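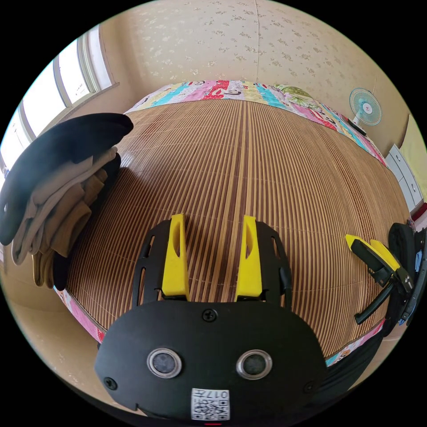 Home Articles Interviews Archive Contact

Balancing exhaust air in older apartment blocks

Most complaints about stale air in apartment blocks from the 1970s are blamed on the fan. The ventilation engineer who handles exhaust systems at Tollex puts the fan well down the list. "In a central exhaust system the fan usually does what the plate on it says," she said. "The trouble is in how the air gets divided up between floors."

She spent much of last winter on Rumside, a group of blocks with 262 apartments, each with one exhaust valve in the bathroom and one in the kitchen. The valves had last been set when the roof fans were replaced. Since then residents had cleaned them, painted over them, or screwed them shut in cold weather.

"A valve cone has a lock nut. If you take the cone out to wash it and put it back without the nut, the setting is gone. Two turns is enough to double the flow in one bathroom, and the apartment under it gets less."

The work was done riser by riser. Pressure was held at the fan, every valve on the riser was opened to a starting position, and the flows were measured from the top floor down. Then the top valves were throttled and the whole riser was measured again. The log for the job runs to 3,163 readings.
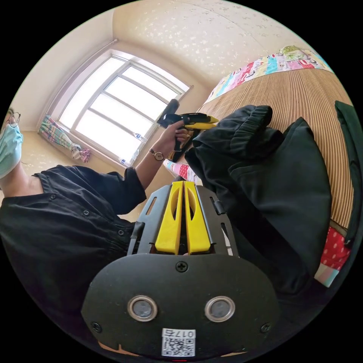
Indoors, September

Asked whether one pass per riser would have been enough, she said it depends on the pressure drop across the valves. "If you have 30 pascals or more at the valve, the apartments don't disturb each other much. With less than that, every change on the fifth floor shows up on the second." Several risers fell short, and on those the setting took three passes.

She also objects to replacing natural-draft windows with tight ones before anyone has looked at intake air. Her earlier work in Riihimäki included a block where new windows had gone in without trickle vents. "The fan was pulling against a closed box. The makeup air came through the mail slot and the floor drains, and people reported a smell. They had been told to turn the fan down, so they did, and then they had condensation on the glass." 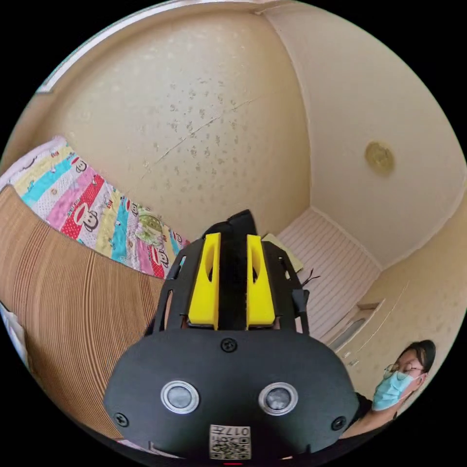
Her order of work is fixed: intake openings first, then duct cleaning, then valves, then fan speed. She saves fan speed until the end, as any change there moves every valve reading in the building.

On valve choice she was brief. Rumside was fitted with the Skorari type, which locks from behind. "It can be wiped without moving the cone. That was the requirement. The flow chart for it is readable, too, and I can't say that for all of them."

She recommends a spot check of the top and bottom apartments on each riser every second year, and a full measurement after any window replacement.

Related articles
Reading a valve flow chart
Trickle vents and street noise
Duct cleaning: what to ask for in the report
Condensation on new windows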